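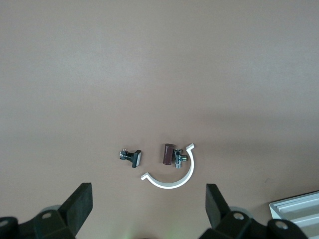 Ya-wen Fung has been building a robot arm in her garage since July, and when I finally got myself invited over she had it working through what she calls the junk drawer. It's the stuff left over from every repair she's ever done on the house, and she wants the arm to sort it into trays so she doesn't have to. On the bench between the two black fingers were a little push-button switch, a shiny angle valve, a dark maroon cylinder that I took for a capacitor, and a curved white plastic bracket lying around the last two like a horseshoe. "The valve is the mean one," she told me. "It's chrome, so the camera sees the ceiling light in it and thinks the light is part of the valve."

She calls the arm Truta, after a street she lived on as a kid. The software that decides what to grab is Keltano, and she wrote nearly all of it at the kitchen table after dinner. I asked how long that took and she laughed at me. "I stopped keeping track of the hours. I do know I have 3428 pictures of hardware on my laptop and my sister thinks I need help."

Why so many? Because she labels every one herself – switch, valve, clamp, mystery – and small things look different each time you drop them on a table. "A switch on its side is a whole other object. You get the square cap, you get the legs out the back, and if it lands cap up you get a square and that's it."

I had a go at the controls, and I was terrible! She has a game pad hooked up for steering the arm by hand, and I spent a good while hovering over that bracket, scared of squashing it. Ya-wen was very patient about this. "Come in wide," she kept saying. "Wider. Now close. No, the other button."

The pads on the fingers are her third try. The first pair was bare printed plastic and everything shot out sideways (she still finds screws behind the freezer). The second pair was foam and wore out in 10 days. The ones on there now are black and grippy, and she won't hear a word against them.

Money came up, as it does. She set herself a limit of 80 dollars a month and says she's mostly kept to it, apart from the motors. "We don't talk about the motors."

What's next is touching parts. When two things sit right up against each other, Keltano tends to see one lumpy thing and go for the middle. She wants the arm to give the pile a nudge first and look again. "That's what I'd do with my own hand – poke it and see what moves."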